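3.2 Cloths and Surfaces

The Hermont study compared two ways of wiping down shared worktops. Each cloth was laid out, lifted by a fold and drawn across the surface in straight passes. A total of 261 passes was recorded over two terms. Turquoise microfibre was chosen for its slightly fuzzy texture and paler hem, which made the edge easy to find when folding.
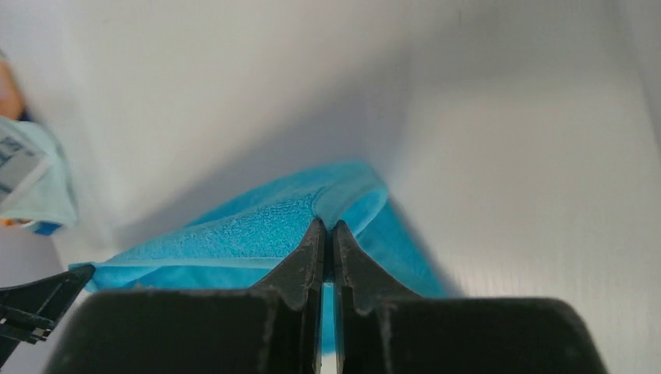 3.3 Washing and Storage

Cloths were washed at 30 degrees and stored flat.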